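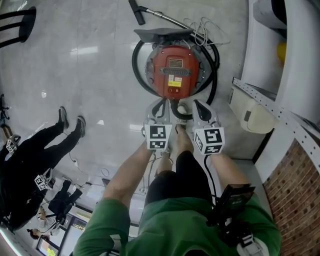 How long does a Plernow club run go for at state level? Six minutes, and the clock doesn't stop while you argue with your teammate.

**2/** Karngate Robotics has 16 members this term and 2 working laptop chargers. You can guess which one gets its own roster.

**3/** Our project log now has a column called "whose idea was this". It was meant to help with the write-up. It has mostly helped with grudges.

**4/** Draft report's due in June. So far we've got a title, 4 headings and a very nice font. Colour scheme still under dispute.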